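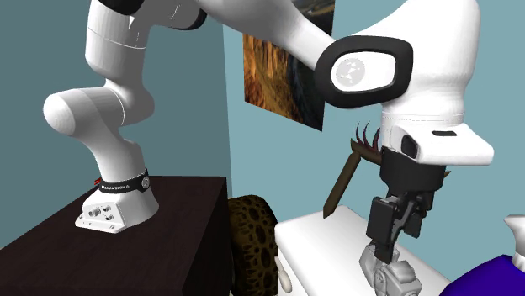

5 min read

Kenness Light Opera Society
Minutes of the general meeting, March

The meeting opened at 7:05 p.m. in the upstairs room at Plestov Hall. Viktória Bárány was in the chair and Tài Huỳnh took the minutes. 28 members signed in. Apologies were received from the rehearsal pianist and from both members of the wardrobe team, who were collecting hats.

1. Minutes of the last meeting

Read and accepted with one correction. Under item 4, "second trumpet" should say "second trombone." The second trombone asked that this be noted.

2. Matters arising

The upright piano in the rehearsal room has been tuned. The tuner says the low B flat will not hold and that the pin block needs work before next season. A written quote has been requested.

The lost vocal score (Act Two, alto part, marked in green pencil) has not been returned. Members were asked to look in their bags again.

The door code for the stage entrance has been changed. Anyone who does not have the new one should ask Tài in person. It will not go out by email.

3. Spring production: Clusosura

The music director reported on rehearsals. Act One has been sung through without stopping. The opening chorus is secure in the women's parts. The tenors are still coming in early after the clarinet solo and will have a sectional on Friday at 6:30, before the full call.

The Act Two finale is not yet learned. The key change at the harbor song is causing trouble, mainly in the inner parts. Practice tracks for all four voices are on the members' page. The bass track had the wrong repeat and has been replaced, so anyone who downloaded it before this meeting should get the new one.

There was a discussion of cuts. The show currently runs long and the hall must be cleared by 10:30. The director proposed taking out the second verse of the innkeeper's song and the whole of the dance break before the wedding. The dance captain objected to the second cut, as the dancers have been working on it since January. After some back and forth it was agreed to cut the innkeeper's verse now, shorten the dance break by its middle section only, and time the act again at the next full run.

Moved that the cuts be made as described. Seconded. Carried, with 2 against.

The director reminded the cast that books are to be down for Act One from next week. Prompting will be given for dialogue but not for lyrics.

4. Orchestra

The pit will be 12 players. All chairs are filled except second violin. Two names have been suggested and Viktória will call both.

The rented parts have arrived from Mao Music Hire. The horn part is missing its last two pages and the percussion book has been heavily marked by earlier users, some of it in ink. Mao has been told about the horn pages and is sending copies. Players are to mark in soft pencil only, and all parts are to be erased before they go back. We lost part of the deposit last year over this.

The pit players asked for better stand lights. The clip lights we own buzz when they are run from the dimmer circuit. Tài will find out whether they can be plugged in on the other side of the stage. If not, we will borrow the set from the high school.

The reed player doubling on flute and alto sax asked for a quick change in the overture to be looked at. The music director will move four bars of flute to the oboe.

5. Finance

The balance at the end of last month stood at $1,089. The hire fee for the parts has been paid. The hall deposit has been paid. Still to come are the performance license, programs, and the balance on the hall.

Membership dues are outstanding from several people. A list was not read out, but those concerned will get a note. Dues must be paid before the first performance for members to be on stage.

It was asked whether ticket prices should go up. Opinions were mixed. One member said that the last increase had brought complaints at the door from regulars. Another said that the price of the hall had gone up and ours had not. Moved that the adult price be raised by one dollar and that student and senior prices stay the same. Seconded. Carried.

6. Publicity

Posters are at the printer. The proof had the composer's name in smaller type than the license allows and this has been fixed. Members were asked to take five posters each and to ask before putting them in shop windows.

Four of the principals will sing two numbers at the Saturday market, weather permitting. The keyboard will need a power source and the market office says there is an outlet by the flower stall. The song list is the harbor song and the Act One duet. The chorus is welcome to come and join in on the refrain of the first.

There was a suggestion of filming part of a rehearsal for the web page. The license does not permit recording of the songs. Spoken scenes may be filmed if everyone in them agrees. Left with Viktória, who will write to the license holder first.

7. Fall concert

Three programs have been put forward:

An evening of songs from between the wars
Choruses from light opera, with piano only
A mixed program of show tunes, with members' solos

The second is the cheapest, as we own most of the music. The third was the most popular in the room. Some members felt that solos would make the evening too long and that auditions should be held for them. Others were against auditions for a concert. No decision was taken. Members should send their views to Tài before the next meeting, with titles if they have any in mind. Please check that a title is not already in the library before asking for it to be bought.

8. Library

The catalog has been redone as far as the letter M. Sets that are short of copies have a yellow slip in the front. A number of single copies with no matching set will be given away after rehearsal on Friday - first come, first served.

9. Any other business

Parking behind the hall is not available during the week of the show. Cast should use the lot by the library and leave the side lane clear for the van.

Water only in the rehearsal room. Coffee was spilled on the keyboard cover last month.

A card for our former accompanist, who has moved to be near her daughter, was passed around and signed.

The altos asked if the heating could be turned on before they arrive. Tài will speak to the hall.

10. Next meeting

Same room, same time, the week after the show closes. Costumes and scores to be returned then.

The meeting closed at 8:50 p.m.

Minutes taken by Tài Huỳnh. Corrections to be sent before the next meeting.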